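Pasach Light Stick, Version 3

Official concert light for the idol group Pasach, made by Plirkberg. Replaces the Version 2 stick sold on the Trona tour. Ships from October 2021.

The head is a clear dome with the group's crest inside. It has 12 member colors plus white, and you change them with the button on the grip. Hold the button for two seconds to go straight back to the last color used. Runs on three AAA batteries, not included. Weight without batteries is 229 g.
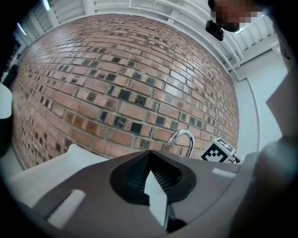 Version 3 comes in two grip finishes, matte white and Sugden Red. Sugden Red is named after the fan club's first single and was picked by member vote in August. It is a deep, cool red. The wrist strap matches the grip.

Bluetooth pairing for seat-controlled shows is done in the Plirkberg app before doors open. Version 2 sticks will not pair.

Limit 3 per order. The first 300 orders include a crest pouch.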